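Gripper fault halts tabletop handling trials at Undbridge

Trials of a two-finger robot arm at the Undbridge handling lab were stopped for 14 days after the gripper closed without a command while a technician was reaching into the work area. There were no injuries. The lab published its fault report in November 2021 and has restarted part of the test program under a lower force limit.

The arm is used to pick up and set down common hand tools on a table marked out in cells with blue tape. Operators place a tool in one cell, start the run from a console, and enter the work area only between runs. According to the report, the fault occurred in one of these pauses. The arm was stationary and the console showed it as idle. The technician, Phong La, was moving a screwdriver to a new cell when the fingers shut next to his hand.

La pressed the stop button on the table edge and the arm drives cut out as designed. The gripper did not release. It was fed from a separate supply that the stop circuit did not cover, and it held its closing force until the supply was switched off at the wall.

Hinata Yoshida, who led the fault review, traced the movement to the gripper controller. The controller keeps the last position command in memory and repeats it after a loss of communication. A connector on the wrist cable had worked partly out of its housing, and the link to the controller dropped for less than a second. When the link came back, the controller carried out a close command left over from the previous run.

"The arm had a defined state after a dropout and the gripper had none," Yoshida said. "Idle on the screen referred to the arm only. We had been reading it as the whole machine."

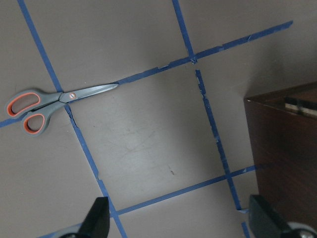 The review went back through the controller logs to August and found the same dropout on 7 earlier occasions. In each case the stored command matched the position the fingers were already in, so there was no movement and the operators had no sign of a fault. The console software recorded the events at a level that was not shown on screen.

Scissors and other pointed or edged tools were given a section of their own. Yoshida's team noted that a tool held by one end can swing when the grip changes, and that a finger closing on a handle may push the point toward a person standing at the table. These items were taken out of the test set during the stoppage. They have been put back for runs in which the operator stays behind the line on the floor, and a person may not place or remove them until the gripper supply is confirmed off.

Lesmont, the integrator that built the cell, has moved the gripper supply onto the same safety relay as the arm. Pressing any stop button now removes power from both. The fingers go slack when power is lost, so a held object can drop, and the lab accepts this for the tools in its present set. Jeferson Magalhães of Lesmont said the original wiring followed the drawing supplied with the order, which treated the gripper as an accessory. The company is checking 2 other cells built to that drawing, one of them at Prandberg.

The controller software has also been changed. After any break in communication it clears the stored command and waits for a fresh one from the console. The wrist connector was replaced with a locking type, and the cable now has a clamp above the joint to take the pull when the wrist turns.

Grip force remains limited to some 8 newtons while the changes are tested. At that setting the gripper cannot lift the heavier tools, including the adjustable wrench and the larger pliers, and results for those items will be missing from the current round. Constanza Iturra, the lab manager, said the limit would be reviewed once the new relay wiring had been inspected by Haugland, an outside safety firm.

Iturra said the working rule for staff had been rewritten as well. Entry to the work area now requires a key to be turned and taken out at the console, and the person going in carries it. The screen shows arm and gripper status on separate lines. Dropouts of any length raise an alarm that has to be cleared by hand before the next run can start.

The full report, with wiring drawings and log extracts, is available from the lab on request.

Contact the Undbridge news desk | © Undbridge. All rights reserved. | Back to top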